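Nivaldo Pacheco would like it known that he did not invent the hot chocolate spoon. He would also like it known that his are better than yours.

"People come up to the stall and say, 'I could make that at home,'" he says, wiping down the bench in the back of Skilton, the narrow shop he opened three years ago between a tyre place and a dentist. "And they could. I tell them to go for it. They're generally back by October, a bit humbled."

The idea is simple enough. Melt chocolate, pour it into a mould, stand a wooden spoon in it and let it set. Stir the result into a mug of hot milk and you have a drink. Pacheco sells up to 300 of them on a cold weekend and claims to be sick of the sight of every one. 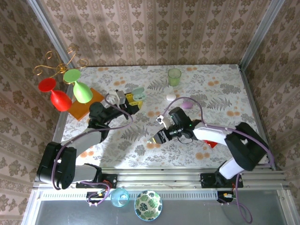

FOOD & DRINK | Makers

He came to chocolate by way of accounting, a career he describes as "also brown, mostly". A friend gave him a bag of couverture for his birthday. He ruined it in an evening, bought more and ruined that as well.

"I had a thermometer that read 8 degrees whatever you put it in. Boiling water, 8 degrees. My own armpit, 8 degrees. I trusted it for months."

The breakthrough, if we must call it one, was patience. Dark chocolate wants to be melted gently, cooled while you stir, then warmed again by a whisker. Skip the middle part and it sets with a dull grey bloom, which he calls "the colour of my early work".

His bestseller is the Lollau, dark chocolate with orange peel and a pinch of salt. The Benjelloun has cardamom and a following of people who email him when it runs out. The Huvutora contains chilli and was named by his daughter, who was four and refuses to explain it.

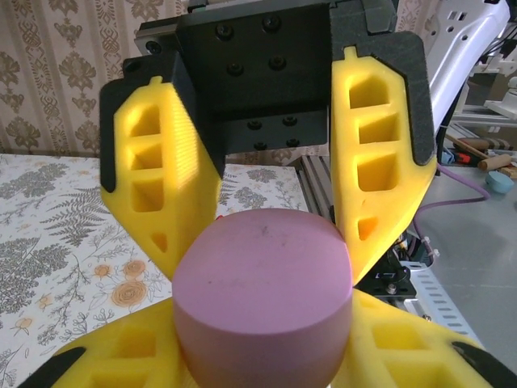
What about marshmallows? He puts down the cloth.

"I've got no quarrel with a marshmallow. I just don't want it on top where it melts into a raft and you can't get at your drink. Put it on the saucer. Eat it like an adult."

Milk is another sore point. Full cream, he says, and hot without boiling. He'll accept oat. He has been asked about water, and his expression suggests the customer was served but not forgiven.

For anyone still set on doing it at home, he recommends silicone moulds, a cheap spoon and a good block of chocolate, in that order of purchase. Leave them overnight somewhere cool and dry. Keep them out of the fridge, and don't poke them to see if they're done.

"Everybody pokes them," he says. "I poke them."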